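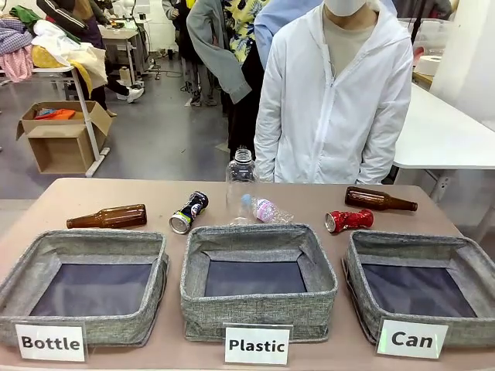 Können Maschinen schon im Haushalt helfen? Häufige Fragen und Antworten

Seit wir im Flirer über Sortieraufgaben und Wäsche berichten, bekommen wir richtig viele Zuschriften, und wir freuen uns über jede einzelne! Die Fragen, die immer wiederkehren, beantwortet Roswitha Fuchs, die bei uns die Rubrik Alltagstechnik betreut.

Kann ein Roboter heute Müll trennen?
Ja, in überschaubarem Umfang – und ich finde das großartig. Glasflaschen, Plastikflaschen und Dosen auf einem Tisch, drei beschriftete Behälter davor: Das ist eine Aufgabe, an der sich viele Gruppen gerade die Zähne ausbeißen und bei der man die Fortschritte von Monat zu Monat sieht. Beim Projekt Kavness wurden zuletzt 502 Durchgänge mit je 6 Teilen ausgewertet. In 218 davon lag am Ende alles richtig, ohne dass jemand eingegriffen hat. Für den Küchenalltag reicht das noch nicht, aber vor ein paar Jahren hätte ich darauf keinen Cent gewettet.

Was ist daran so schwer? Das kann doch jedes Kind.
Eben! Ein Kind hat schon Hunderte Flaschen in der Hand gehabt. Die Maschine muss eine durchsichtige Flasche erst einmal vom Hintergrund unterscheiden. Dann liegt die eine auf der Seite, die nächste steht, eine dritte ist halb zerdrückt und hat überhaupt keine Form mehr, auf die man sich verlassen könnte. Braunes Glas rollt gern weg, wenn der Griff nicht sitzt. Und eine zusammengedrückte Dose sieht jedes Mal anders aus.

Liest der Roboter die Schilder an den Behältern?
Kommt auf das System an. Manche lernen bloß: Dosen nach rechts, Flaschen nach links. Vertauscht man die Behälter, geht alles schief. Andere werten die Beschriftung tatsächlich aus, auch auf Englisch, also "Bottle", "Plastic" und "Can". Mein Lieblingstest ist deshalb das Umstellen der Schilder zwischen zwei Durchgängen.

Wohin gehört eigentlich die Plastikflasche, zu "Bottle" oder zu "Plastic"?
Schöne Frage, über die wir in der Redaktion auch gestritten haben. Bei drei Behältern nebeneinander ist mit "Bottle" sinnvollerweise Glas gemeint. Einer Maschine muss man das aber sagen, sonst landet sie bei einer Lösung, die sprachlich völlig korrekt und trotzdem unerwünscht ist.

Wie schnell geht das?
Gemütlich. Das Vorführsystem von Carretero hat für ein einzelnes Teil schon mal 60 Sekunden gebraucht, wenn der erste Griff danebenging. Mit der Hand ist man natürlich längst fertig. Wer die Maschine nachts arbeiten lässt, dem kann das Tempo allerdings egal sein.

Und wie sieht es mit Wäsche aus?
Handtücher falten klappt in Versuchen erstaunlich ordentlich. Ein Haufen gemischter Kleidung ist eine andere Liga, weil Stoff nachgibt und Ärmel sich verstecken. Ich bleibe dran, das Thema macht mir einfach zu viel Spaß.

Gibt es so etwas schon im Betrieb?
An Förderbändern ja, mit Greifern über dem Band und immer derselben Aufgabe. Bandside arbeitet an einer Station für kleine Werkstätten, die ohne Band auskommt und an einem gewöhnlichen Tisch steht. Eine Vorführung ist für September angekündigt, und ich fahre hin!

Soll ich mit dem Kauf warten?
Saug- und Wischroboter kann man heute kaufen und ist damit gut bedient. Auf einen Helfer, der nach dem Essen die Flaschen und Dosen wegsortiert, würde ich noch warten.

Weitere Beiträge
Wischroboter auf alten Dielen
Handtücher falten: drei Greifer im Vergleich
Warum durchsichtige Gegenstände Kameras verwirren
Werkstattbesuch bei Bandside
Leserfragen zur Spülmaschine, Teil 2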